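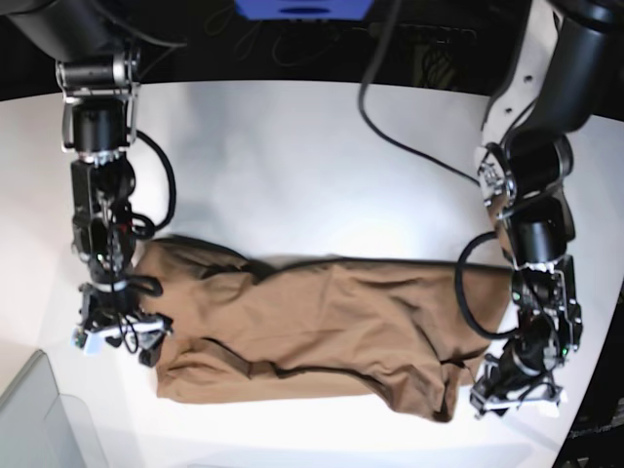

Two arms, one brown garment, one white table. My May, more or less.

1/ Our paper on folding got accepted, so I am contractually obliged to do a thread. It's about a method called Kavham, which teaches a two-armed robot to fold clothes by paying attention to the moment before it grabs anything. I'll try to keep the math out of it.

2/ The short version: most of our folds were lost before the fold started. The arms went in, took hold of slightly the wrong bit of cloth, and then carried out a beautiful, confident fold of the wrong thing.

3/ We spent most of a year improving the folding part. You may see where this is going. We did not.

4/ It was Yevdokiia Moroz who sat down and watched the failures from start to finish, instead of skipping to the crumpled ending like the rest of us. She kept a spreadsheet with one column headed "when did we know." The entries were embarrassingly early.

5/ So, the method. A person drives both arms through a fold, as usual. Then we cut every recording into two pieces: everything up to the grippers closing, and everything after. Two models, trained separately. They meet at the handoff.

6/ The first model only has to answer one question: is this a pair of grasps I'd be happy to fold from? If the answer is no, it backs off a little and tries again. It doesn't get to fold. It can't even see the folding model.

7/ The second model only ever starts from grasps the first one signed off on. It turns out to be much easier to train because its world is so much smaller. I'm a little jealous of it.

8/ Data: 2851 demonstrations, collected by four people taking turns on the leader arms. Shirts, trousers, towels, and a category labeled "other" that Zakhar Hrytsenko maintained and that I have never been brave enough to open.

9/ Zakhar also wrote the script that splits the recordings. The first version decided the grippers had closed every time somebody sneezed on the controls. If you download the data, use the second version. There's a note. The note is in capitals.

10/ We compared against Wemura, our own older policy, which does the entire job end to end with a single model. Same arms, same clothes, same table. Same number of training recordings for both, before anyone asks. (Someone will ask.)

11/ On garments neither policy had met before, the new method finished 55 more folds than Wemura over the same set of trials. The full table is in the appendix, including the rows I wanted to leave out.

12/ What I like better than the number is how it fails now. Wemura failed by folding a sleeve into the middle of next week. The new one fails by hovering over a shirt, reconsidering, hovering again, and running out the clock. I relate to this.

13/ Long rectangles with not much going on at the ends are hard for it. Trousers that have already been folded once are the worst. Is that a waistband or a hem? The model has opinions and they change every time you ask.

14/ Plain tan and brown cloth was trickier than we expected. A seam and a shallow crease look a lot alike when the fabric's all one color, and the model would happily line up its grasp with a wrinkle. Adding more rumpled starts to the training set helped. Adding more light did nothing, and I spent two days moving lamps.

15/ Question I got at the internal talk: why not let the second model send things back to the first if the fold goes bad? We tried it. They passed one towel back and forth until Orysia Polishchuk hit the stop button and went to lunch. There's a paragraph on it in section five, written with more dignity.

16/ We now allow exactly 2 returns per garment. Why 2? One was too few, three was the towel. I would love to tell you there was a principled sweep. There was a sweep. It wasn't principled until Orysia redid it.

17/ A few things that didn't make the paper, for people building something similar.

18/ Cable slack matters more than you'd like. A loop that hangs down near the wrist will sooner or later brush the cloth, and your policy will learn that cloth sometimes moves by itself. Check it before you collect, and check it again after somebody "just tightened one thing."

19/ Randomize how you put the garment down. Then have a different person do it, because you have a style. I apparently lay everything out running left to right, slightly crooked, and Kwame Adjei could pick my sessions out of the dataset without reading the labels.

20/ Kwame did the grasp-scoring part, by the way, and if you cite one piece of this please make it that. It began as a quick filter for bad recordings. He mentioned in passing that it might work live. The rest of us nodded and ignored it for roughly six weeks.

21/ Save the boring part. Our early recordings began when the grippers were already nearly on the fabric, to save disk space. So the exact stretch we later needed was missing from all of them. We re-recorded the lot. The disk space we saved would have fit on a thumb drive.

22/ What it can't do: anything in a pile. Every trial starts with a single garment on the table, roughed up but alone. If your laundry arrives that way, congratulations, and I'd like to meet whoever is in charge of it.

23/ It also can't tell you whether a fold is nice. We score folds against a template, and the template was made by me. My mother has seen the template. She had notes.

24/ Speed: slower than you. Slower than me, and I fold like I'm being timed by somebody who's asleep. All the checking before the grasp costs time, and we didn't try very hard to win it back. That's the next paper, or the next student's problem.

25/ Someone already asked whether this works on other arms. Don't know yet. The group at Vasylenko has offered to try it on theirs, which have a longer reach and, I'm told, a worse temper. If it falls over I'll post that too.

26/ The grasp model takes in the camera views and the arm positions and puts out a score and a small correction. That's all. Reviewer two wanted it to be more complicated. We added a diagram with more arrows and everyone went home friends.

27/ Code and data are going up as soon as the release form comes back from the office. It's been with the office a while. The form asks whether the dataset "contains any persons or animals." I've said no, but again, I haven't opened "other."

28/ The first 2000 recordings will be in the initial release. The rest follow when Zakhar has finished relabeling the sessions in which left and right got swapped. For the record it's the robot's left. It was always the robot's left. There's now a sticker.

29/ Thanks to Yevdokiia, Zakhar, Orysia and Kwame, who did the work, and to Olletti for the bench time. Questions welcome. If it's about fitted sheets, please know that we've heard it, and no.

30/ Adding one more since it's come up three times in the replies: yes, the garment at the top is a real one from the test pile, and no, I won't be ironing it.

Search posts Search

Elis Harries · Contact · © Elis Harries · Back to top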